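ok so I finally finished sorting the token box and I need to talk about it, because my family has stopped listening

Background for new people: I collect transit and trade tokens, mostly the little brass ones nobody fights over. In August I bought a cigar box of 400 from an estate dealer in Jidham. Unsorted, no list, sold by the box.

I figured it would be streetcar tokens all the way down. And a lot of it was! Same worn bus token over and over. I have enough of those now to tile a bathroom.

But then, in with the bus tokens, a bakery token. "Good for one loaf," Halvorsen on the other side. I had only ever seen that one in a photocopied checklist from when I was starting out.

Then another. Then four more. Six Halvorsen bread tokens in one box, and two of them have a different border – beads on one type, a plain rim on the other.

I wrote to Torunn Lindholm right away. She put together the Meltbridge checklist and she only lists the beaded one. Her reply was one line: "Send weights please."

So I spent an evening with the little scale. The plain rim ones are lighter, both of them. Torunn thinks that means a second order from a different maker. I think she's right but I'd love to see it in writing somewhere.

Trygve Bakke thinks they're just worn down. Trygve, I love you, but a rim doesn't wear off and leave the lettering sharp!

Price talk, since people always ask. The beaded one sold for 40 dollars the last time I saw it come up. No idea what the plain one would bring. I'm keeping both of mine so it doesn't matter much.

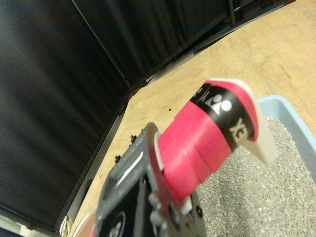

Red tape, overlapping spiral wrap.

Storage question for the group. I've been using paper flips and I hate them – I can't see the edges, and on these the edge is half the story. Does anyone like the round capsules for brass? Do they rattle?

Also I am not cleaning them. Please don't send me the vinegar thing again. I did that to a ferry token when I was twelve and it came out pink.

I'm putting weights and rim types up on my Wikico page tonight, so if you have a Halvorsen in a drawer, please go look at the border and tell me which one it is.

Next up is the other box. It has 900 in it and I haven't told anyone at home yet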